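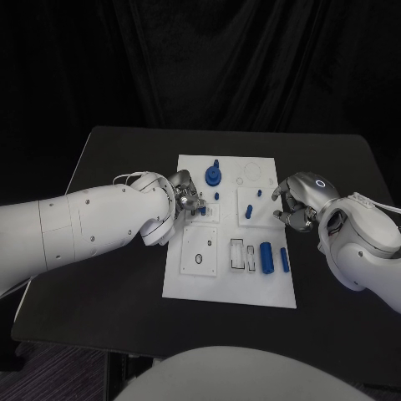 Cemik Gallery: Small Blue Parts, Two White Arms

Posted 11/02/2026 by Emmanuel Kombo

Welcome to the Cemik page! Cemik is our assembly set at Waweru, and it has eaten most of my working life since May (no complaints, I love it). The idea is simple to say and slow to do. A person drives both arms through a job with pegs, plates and cylinders, everything the arms and fingers do gets recorded, and the recordings go to Zulemura, our learning system, which tries to pick up the job from the examples.

So far we have 1,484 recorded runs, and 1,446 of them passed review. The rest mostly went out for boring reasons, like a joint log that stopped early. Fumbles stay in! If a peg tips over and the driver rights it and carries on, that run is worth keeping, and Alina Pană (who does nearly all the reviewing) gets very happy when she finds a good recovery.

The black curtain and dark table were her idea too. White board, white plates, blue parts, nothing behind them to catch the eye. Our first batch was recorded in front of a bookshelf and I still wince when I open it.

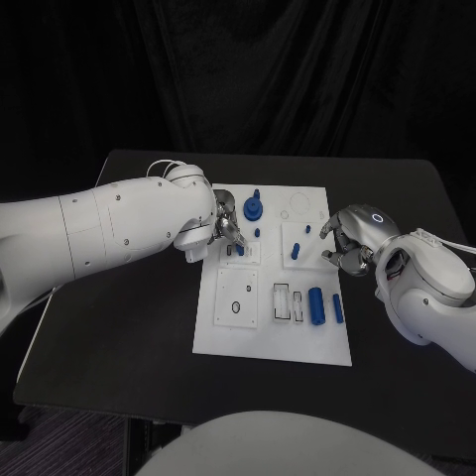

Left hand over the slotted plate with a small blue peg at its fingertips, right hand open beside the other plate.

I could look at this part of the job all day. The small pegs are the hardest thing on the board, and every driver comes at them differently. Alina goes straight down and trusts her aim. I creep in from the side and fuss. Zulemura gets both styles, and we think the mix is good for it, though I'd like another 100 peg runs before I argue the point with anyone.

A few things people have asked us:

The thin gray circles on the board are drawn right on the surface. Please don't wipe them off when you clean, we had to redraw a set once and the new ones never quite matched.

The stepped blue part at the top of the board is "the gear" in our notes and "the pulley" in Alina's. Same part. Search for both names.

The thick cylinder and the slim one are labeled separately in the logs, so check which one you want before you pull a batch. I mixed them up for an entire afternoon and had some very confusing plots to show for it.

A run can use either hand or both. Drivers get 3 practice tries before recording starts, and anyone new sits with one of us for their first session.

Next up is Clendumov, a second board layout with the plates turned and the holders moved to the other side. I can't wait to see what Zulemura makes of it! More pictures when we have the first batch reviewed.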